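Home Tech and Gadgets > Robots and Automation
Thread: Can any of them tidy a table yet?
Page 1 of 1

orakzai_a
Posts: 229
My sister is moving into a ground floor flat in Cirkthorpe and her hands are bad with arthritis. She can get about fine. What she can't do is bend and grip things all day, so putting stuff away is the part of housework that beats her. She has asked me whether it is worth waiting a year or two for a machine that will do it. I said I'd ask on here.

To be clear, she has a robot vacuum and likes it. I mean something with an arm that can clear a table and put the things where they go. Is anyone close?

lotberg_lane
Posts: 3,854
No. Tell her to spend the money on a cleaner two mornings a week.

I work in a joinery shop and we have had an arm on the sanding line since February. It is very good at picking up the same panel from the same place. Move the stack a hand's width and it stops and waits for one of us. A dining table is never the same twice.

NoemiPap
Posts: 2,465
I think that is too harsh. A fixed arm on a sanding line is told where the panel will be. The newer ones look first and then decide. They are slow and they drop things, but they don't need the stack to be in the same place.

What I would say to orakzai_a is that "clear a table" is five or six different jobs. Plates are one. Soft things are another. Anything with a lead on it is another again. It depends which of them your sister needs most.

orakzai_a
Posts: 229
Soft things and odds and ends, mostly. Her grandchildren leave toys everywhere. Plates she can manage.

Jae-in H
Posts: 229
Soft toys are easier than you would think, for picking up at least. They squash, so the fingers don't have to be in exactly the right place. A hard box with smooth sides is worse if it is wider than the hand can open. Cables are the worst by a long way.

I'll put one up so you can see what sort of table I mean. It is the view from the hand. 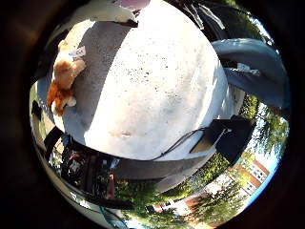
Outdoor table, seen from the wrist camera. Soft toy, black box and its cable.

The toy I would back most arms to lift. The box I'd give even odds. The cable is thin and black and lies in a loose curve, and if you pick up the box the cable comes too, so you need a plan for it before you touch anything. A person does that without thinking.

lotberg_lane
Posts: 3,854
Look at the light on that as well. Half the table is nearly white with sun and there's a big grey shadow over the other side. Our one sulks when the roller door is open. I would want to know how it copes with that before I let it near anything that breaks.

NoemiPap
Posts: 2,465
Fair point about the sun, but his sister's flat is indoors with curtains. Strong sun on a pale table is about as hard as it gets.

Jae-in H
Posts: 229
Light is a problem but I would put it third. First is knowing where things go. Say it does pick up the toy. Does it belong in a box, on a bed, or in the bag to go home with the child? Somebody has to tell it, every time, for every object, or it has to learn the house. Second is cables.

Zewditu_D
Posts: 5
New here. I do home visits for people with grip problems (I'm an occupational therapist) and I get this question a lot now. I have not yet seen an arm in a private home that saved the person more work than it made. It has to be set up and charged, and when it drops something on the floor that is a bend, and the bend is what they were trying to avoid.

For your sister I would look at a long reacher with a light trigger, a lidded toy box at table height, and a trolley with a raised edge. She can sweep the toys off the table into the trolley with her forearm, no gripping at all. Try the reacher in the shop first. Some need a stronger squeeze than they look.

orakzai_a
Posts: 229
Thank you, that's useful. Hadn't thought of the trolley. She was looking at a thing called the Lilla, which is a sort of low cart with a lift on it that follows you about. Does that count as a robot? She saw it in the Roussel catalogue.

NoemiPap
Posts: 2,465
It counts in my book. It carries, it doesn't pick up. If she can push things onto it with her arm then you have most of what you were after, and the hard bit is left to a person.

lotberg_lane
Posts: 3,854
A plain trolley does that for a tenth of the money and doesn't need updating.

NoemiPap
Posts: 2,465
A plain trolley has to be pushed, and pushing is hard on sore hands. Depends on the floor.

Zewditu_D
Posts: 5
Is it carpet or hard floor, orakzai_a? On carpet I would want to see the cart move with a load on before paying for it. And check she can reach the charging plug.

orakzai_a
Posts: 229
Laminate all through except the bedroom. I'll measure the doorways at the weekend and ask the shop if they do a home trial.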